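Darklow Observatory: Pre-Session Checklist for the Small Dome
Checked by: Ailbhe Ó Dubhghaill
Covers: Buckley reflector, Zedier mount, dome and steps
Session: Friday public viewing

1. Dome and shutter

Shutter opens fully and closes fully: OK
Shutter drive belt: OK, a little dust, brushed off
Hand crank in its bracket: OK
Rotation, full turn both ways: FAIL on first try, OK on second
Comment: The dome stuck on the north side. A pebble was in the track. Track swept and turned again with no trouble. Please sweep before every session in August, when the path gravel gets everywhere.

2. Mount

Pier bolts: OK
Counterweight lock and safety stop: OK
Cables clear through full travel: OK after re-tying
Slew limits: OK
Comment: The declination cable was catching on the focuser when the tube pointed low in the west. I moved the tie down the pier. The Zedier hand controller still shows the year as 2000 after a cold start. Set the date and time by hand or the pointing will be wrong and the tube may drive toward the pier. 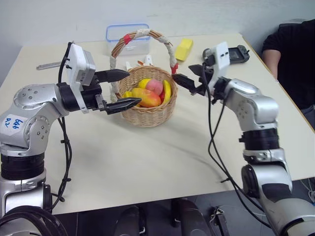

The tube should stay where you leave it when both clutches are released. Test this with the heaviest eyepiece fitted and one hand on the tube at all times. If it swings, move the counterweight in small steps and test again. The weight of a load depends on where it sits as much as on what it is, and you would find the same if you picked up a wicker basket of fruit with everything piled at one end. With the camera on, the Buckley is nose-light, so the balance has to be done again when switching back to visual use.

3. Optics

Main mirror, checked by flashlight: OK, light dust, leave alone
Collimation: OK
Finder aligned with main tube: FAIL, corrected
Solar filter stored in its locked box: OK
Comment: Finder was off by more than its own field. One of the three screws had backed out. Do not clean the mirror. It was washed last year and dust at this level does no harm to the view.

4. Electrical

Main breaker and ground fault test: OK
Dew heater strips: one OK, one FAIL
Red floor lights: OK
Comment: The Esetti heater strip on the finder does not warm up. Tagged and removed. Use the spare in drawer 13.

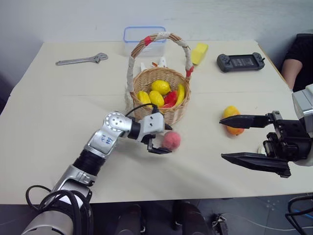 Can we open the dome if the dew heater on the finder is out? Go ahead as long as the main tube heater works. The finder will fog late in the night and can be dried with the hair dryer on its low setting.

5. Visitors

Steps and handrail: OK, tread tape worn on the bottom step
Exit path lit in red: OK
First aid kit: OK, burn gel replaced
Fire extinguisher pressure: OK
Comment: New tread tape is on order. Until it comes, someone stands at the bottom step when people go up and down. No one touches the tube during a slew, and children use the low platform. Keep laser pointers locked away unless the session lead asks for one.

6. Open items

Replace Esetti strip, part 2201
Fit tread tape, bottom step
Thread lock on finder screws
Ask about controller battery

Signed off for use with the items above outstanding. A. Ó D.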